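21 December 2024

Slept badly and was up before six. Made tea, fed the cat, and sat with the seed catalog until it got light. Rain all morning, then a dry spell from noon that I should have used for the leaves and did not.

The main job was the family papers. I have been putting it off since August, when Lowri Owen brought over the second box from the house in Pernville. Most of it is letters between my grandmother and her sister in Pevport. They wrote every couple of weeks for years, and hardly ever about anything large. The price of coal, who had the flu, a coat that needed turning. I read 18 of them before lunch and only learned one new fact, that my grandmother once worked a summer in the ticket office and hated it.

The dates are a problem. She wrote the month and left off the year more often than not, so I am going by the stamps where there are stamps and by the handwriting where there are none. Her sister was better about it. Meirion Llewellyn says to number them in the order they came out of the box first and argue about the years later, so that is what I am doing, in pencil, top right corner. I got as far as 53.

I want the ones I am working on kept apart from the ones I have finished, and up off the table.

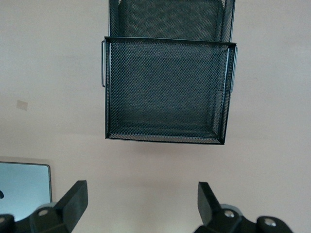 Black mesh organizer, front tray and one behind.

Finished letters will go in acid-free folders, which Gwawr Foulkes can get for me at a discount. She called at lunch to say the order will be late. She also wanted to know if I was coming to carols in Prerden and I said probably. The bus back is the trouble. The last one leaves before the singing is over unless they start on time, and they never do.

After lunch I tried to read the postcards, which are harder than the letters. My great-aunt wrote across the card, turned it, and wrote over the top of herself. I can get the first layer with the lamp low and to one side. The second layer I guessed at. One says either "the boat was late" or "the boat was let," and I have put both in my notes with a question mark.

Thijs De Smet wrote back about the photograph of the shop. He is fairly sure it is Ifans, the draper's, before they put the new front on. He goes by the step and the lamp bracket. If he is right then the woman in the doorway could be my grandmother's employer and not a relative at all, and I will have to take her off the tree. I have had her on there as a cousin for three years. 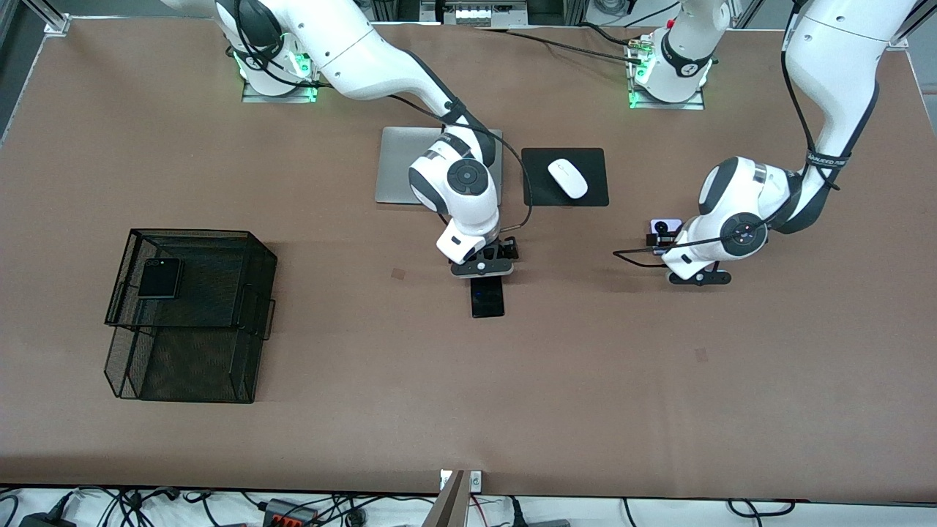

Filed under: Home, Family papers

Spent $233 this month on the house, more than I wanted, nearly all of it the gutter. The man who did it was quick and left the ladder marks on the flower bed. The downspout on the north side runs clear now. I stood out in the wet this morning to check.

Sioned Samuel stopped by at four with a fruitcake and stayed until it was dark. Her knee is better. She thinks I should type up the letters and send copies to everybody, and I think nobody would read them, but she may be right that somebody's children will want them. I said I would type ten and see how long it takes. She took two jars of the chutney.

Soup for supper, and some of the cake. Started typing afterward and did one and a half letters. My spelling is worse than my grandmother's.

To do tomorrow: leaves, if dry. Reply to Thijs. Find the bus times. Buy stamps and a soft pencil.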